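Wokdale robotics club gets its drawers in order ahead of August meet

By Nikola Zawadzka

2025-06-29

I went over to the Wokdale robotics club last night meaning to stay for half an hour, and I got home well after dinner. That's what happens when you let a bunch of high schoolers hand you a gripper and tell you to "just try one drawer."

So I tried one drawer. I missed the handle, bumped the whole cabinet backwards and got a very polite "that happens to everybody" from Elikem Annan, who is 16 and runs the practice table with a lot more patience than I had at that age (or have now).

If you haven't been following along, the club is getting ready for the Plilus Challenge in August. It's a student competition where each team has to teach a robot arm a household or workshop chore, and then the judges stand there with a stopwatch while the arm does it with no help from anybody. Last year our kids picked folding dish towels. It went okay! They placed in the middle, and the towels were sort of folded. This year they wanted something with hard edges, and after what I'm told was a very long meeting they settled on small parts drawers – open one, take out the part that was asked for, close it again.

The way they teach it is by doing it themselves. A student picks up a hand-held gripper with a camera on it, squeezes, pulls, lets go, and the recording goes into a pile that the team will later train on. The club calls the pile "the pantry" and I never did find out why. As of last night the pantry holds 283 recordings, and the goal before the team leaves for the competition is 3,000. I did the math in my head and made a face, and Shakuntala Pathak saw me make it.

"We only got fast two weeks ago," she told me. "Before that we were arguing about the drawers."

The arguing was over whether to practice on clear drawers at all. They're harder. You can see through the front to the inside, and the plastic picks up reflections from the room, so the camera gets a lot of stuff thrown at it that has nothing to do with the drawer. Fiifi Fiadzo wanted to start with solid ones and work up. Shakuntala wanted to start with the tough version and be done with it. They put it to a vote, Shakuntala won by one, and Fiifi has been a good sport about it (he did mention it to me twice).

I spent most of my evening at the practice table, where the yellow organizer sits on a white surface and everybody takes turns with the gripper. The approach is the part they keep drilling. You come in with the fingers open, square to the front, and you don't rush. 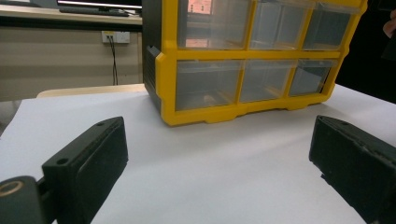 CLUBS & COMPETITIONS

Marietjie Hendricks, who teaches shop at the school and has coached the team from the beginning, likes to stop people right at that point and ask them what they're about to do. If they can't tell her, they back up and start over. It sounds strict, but the kids laugh about it, and Elikem does a pretty good impression of her when she's out of the room. She knows about the impression.

"A sloppy recording teaches a sloppy robot," she said to me while we watched. "I'd take ten good ones over a whole afternoon of junk."

Ten is also the number of students on the team this year, which is the most they've ever had. Four of them are brand new and came over from the bike repair club when it lost its room. I talked to a couple of them and they seemed a little stunned by how much of robotics is opening the same drawer again and again. One told me she dreams about it now. She sounded pretty happy, so I think she's staying.

There's still plenty to sort out. The arm they'll compete with is a Pritine, shared with the middle school program, so the team gets it only on certain evenings and does everything else by hand. Training happens on a computer that Antwi Hardware helped pay for, and it's slow enough that they start a run before going home and check it the next day. And the rules say the drawers at the competition won't be the same as the ones teams practice on, so at some point they need to get hold of different cabinets. If you've got an old one in the garage – any size, any color, stuck drawers welcome – Marietjie would love to have it. Drop it at the school's front office with "robotics" on a piece of tape.

Practice runs all summer and visitors are fine as long as you keep your elbows off the table. I did get a drawer open on my fourth try, by the way. Fiifi says the recording is usable, Shakuntala says it isn't, and they were still discussing it when I left.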